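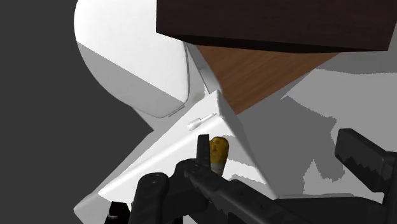 What has to be in place before a policy trained in simulation is allowed to run on a physical arm in a bathroom?

Under the working rules adopted for this project, three things: a versioned scene record, a contact log reviewed by someone other than the person who built the scene, and a signed release that names the force and speed limits used in the simulator. If any of the three is missing, the policy stays in simulation.

Progress report to the Brokitz program office
Project: Good practice for simulated household manipulation (Jotwood)
Prepared by: Cheng-en Tsai
Date: 17 June 2023

1. Scope of this period

Work covered the second part of the rules document, which deals with how simulated scenes are built, checked and retired. The first part, on naming and storage, was delivered in January and has not changed except for a correction to the retention clause. No hardware work was planned in this period and none was done.

The bathroom set was chosen as the first test of the rules. Fixtures are large, pale and close together, and the objects to be handled are small. Problems with collision shapes and shading tend to show up early in this kind of scene. In the render at the head of this report the gripper is open, with no item held, and a small yellow object stands directly behind the tip of its left side. The fixture behind it is almost entirely white, and a white lever near its upper corner is nearly the same color as the surface around it. Rule 12 below deals with low contrast of that kind.

2. Rules drafted or revised

Rule 9, scene record. Every scene carries a record listing the source of each asset, its scale factor, its collision shape and the date of last change. Visual mesh and collision mesh are listed separately. An asset without a known source may be used for layout tests but not for training.

Rule 10, start states. The start state of each run is saved in full, including joint positions and random seed. A run that cannot be restarted from its saved state is removed from the training set.

Rule 11, penetration. Overlap between the gripper and any fixed object is logged at every physics step. The limit is up to 3 mm before the run is flagged. Flagged runs are held for review and are not deleted automatically.

Rule 12, contrast. Where a part that matters to the task differs little in color from its background, the scene must be rendered under at least 2 lighting setups. Arlindo Quintana asked for more. The added render time was judged too high for this stage, and the point remains open.

Rule 13, close clearance. Objects placed near a fixture must have their resting contact checked before the gripper is moved. An object that drifts while the arm is still is treated as a scene fault and not as a policy result.

Rule 14, release. The person signing the release may not be the author of the scene or of the policy. The release expires when the scene record changes.

3. Results of the trial audit

Bilal Haddad and Parviz Dehghan audited 771 saved runs against rules 9 to 13. Of these, 40 were held back. Most of the held runs failed rule 10: the seed had been stored but the joint positions had been rounded on export, so the restart did not match. The export script has been corrected and the affected runs are being regenerated.

The remaining held runs came under rule 11. In those cases the collision shape of the fixture was a single convex hull, which filled in areas that are open in the visual mesh. The gripper was stopped by geometry that does not appear in the render. A visual check would not have found the fault. The draft now requires a convex decomposition for any fixture with a concave outline – lids, tanks and basins are named in the text.

Rule 13 produced no holds. The test for it is weak at present. It looks at position only, and a tall, narrow object can lean without its base moving. Dehghan is adding an orientation check.

4. Deviations from plan

The review of camera placement rules has slipped to the next period. Steep views are useful for seeing the space between the fingers, but the links of the gripper can hide part of the object. The draft did not say which view should be used for review and which for training. Hooman Khosravi has proposed that the two be kept separate, with the review view fixed for each scene. The proposal is being tested on the bathroom set only.

The Flenex scheduler was unavailable for part of the period, and the audit was run on local machines. This had no effect on results but delayed the audit summary.

5. Open points

Whether rule 11 should use one limit for all materials. The present limit is strict for soft items and loose for hard ones.

Whether an expired release should block runs already in the queue. The Shahbazi group has asked for a grace period. Our position is that there should be none – the release is tied to the record, and the record has changed.

Who keeps retired scenes, and for how long.

6. Next period

Complete the orientation check for rule 13. Finish the camera placement rules. Repeat the audit on the regenerated runs and report the result separately. Begin the kitchen set once the asset sources have been confirmed; two suppliers have not yet replied.

No change to the budget is requested.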